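Kutumow teardown cell: the case of the sticky processor

Our favorite fault of the season! Anyone who follows the Kutumow project knows we have been teaching an arm to take old desktop towers apart so the pieces can be reused. Since February the stubborn step has been the processor. The gripper goes down, closes, comes up, and every so often the log says "part held" when the part is somewhere else entirely.

We ran 127 lifts to chase it, all on Dell towers laid on their sides, and 10 of them went wrong. No two looked quite alike at first, which made for some very lively afternoons at the bench.
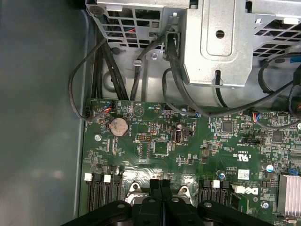 What went wrong

Of the 10 bad lifts, 6 were slips. Old thermal paste gets on the metal cap of the chip, then onto the fingertips, and the grip that held fine in the morning lets go after lunch (we now wipe the fingers between towers, and yes, we should have been doing that all along).

The other 4 were more interesting. The chip came up tilted, one side first, and the controller read the squeeze as a good hold and carried on. 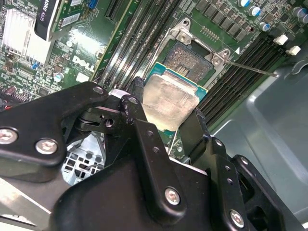 A tilted chip has a corner that wants to go down into the socket, and those gold contacts are so fine that one touch can finish a board. We lost two boards that way. The Menano software was watching finger force and nothing else, so it had no idea! The new version from Tatex compares the angle of the part with the angle of the socket before any sideways move, and if they disagree the arm stops where it is and waits for a person.

We also found a safety problem along the way, and we want everyone to hear about it. After a stop, the old restart button finished the interrupted move at full speed. Hands are very likely to be in the case at that moment, reaching for the chip. 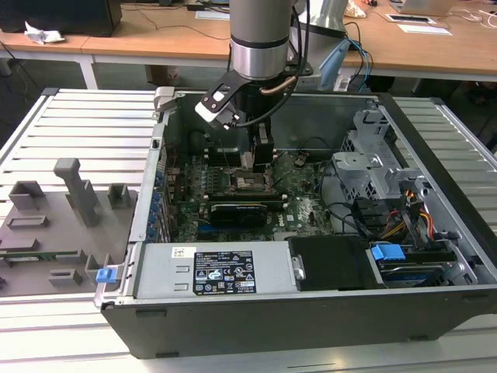

Restart now backs the arm straight up at crawl speed, and it won't do even that until the gate is closed. If you run the Yatsenko version of the cell, please check yours before the next session, as it shipped with the same button settings. The updated settings file and the full fault log are on the project page, and we'd love to see logs from your own towers, especially the ugly ones.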